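4.3 Descaling the water heater

The Marikar heater needs descaling when the SCALE lamp stays lit after the tank has reached temperature. In hard water areas, expect this every two months. If the lamp flashes, see section 6 instead.

You will need a sachet of Redia descaling powder, a measuring jug, a bucket and a soft cloth.

CAUTION: Do not use vinegar. It damages the tank seal and the guarantee will not cover the repair.

1. Switch the heater off at the wall and pull out the plug.

2. Leave the tank to cool until the dial on the front reads below 30.

3. Put the bucket under the drain tap and open the tap a quarter turn. A full tank takes 11 minutes to empty.

4. Close the drain tap. Lift off the lid and take out the filter basket. Rinse the basket under the cold tap.

5. Dissolve the powder in one litre of lukewarm water and pour it into the tank. Top up with cold water to the lower mark.

6. Refit the lid, plug in and turn the dial to 90. When the lamp goes green, switch off and leave to stand for one hour.

7. Drain as in step 3. Fill and drain twice more with clean water.

NOTE: Models sold before October have no lower mark. Fill these to the second rivet.

Wear gloves when handling the powder. If any gets in your eyes, rinse with plenty of water and see a doctor.

4.4 Drinks while the heater is out of use

No hot drinks can be served until step 7 is finished. Put out cold bottled drinks and keep the caps on until they are wanted.
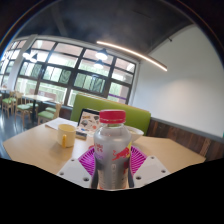

Bottle with red screw cap

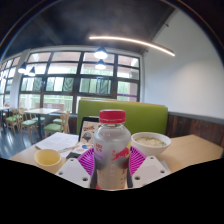
4.5 After descaling

Wipe the outside with a damp cloth and check around the drain tap for drips. If it drips, tighten the collar by hand only. Replacement collars are part number 193, from the Girovby depot. Write the date of descaling on the card inside the front panel.

Questions about this section go to Montserrat Beltrán at the Zarnolness office.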